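Week 10 notes: when tracking drops out

OK, so last time I promised you a failure story, and I picked the Plarano one because it cost me most of May! We were recording demos with hand-held grippers, and on playback the left gripper would jump sideways, sit there for a bit, then snap back. Gerrit Matlala spotted it first. I'd blamed the cables (I always blame the cables).

The fault was in how we handled lost markers. Turn your wrist far enough and the cube's patterns face away from the camera, and our code just kept reporting the last good pose as if it were fresh. We'd saved 400 demos before anyone plotted the timestamps.

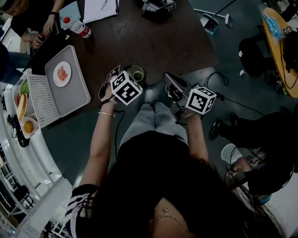 Fig. 2. Hand-held grippers with marker cubes, left jaw near a glass cup on the floor.

Think about a stale pose next to glass. The arm that learns from it can close early, or drive straight down. So for your lab: flag any pose older than 900 ms, throw out the whole demo if it has two flags, and keep a hand near the stop on first replay. Pravesh Botha has the plotting script, so ask him before you write your own.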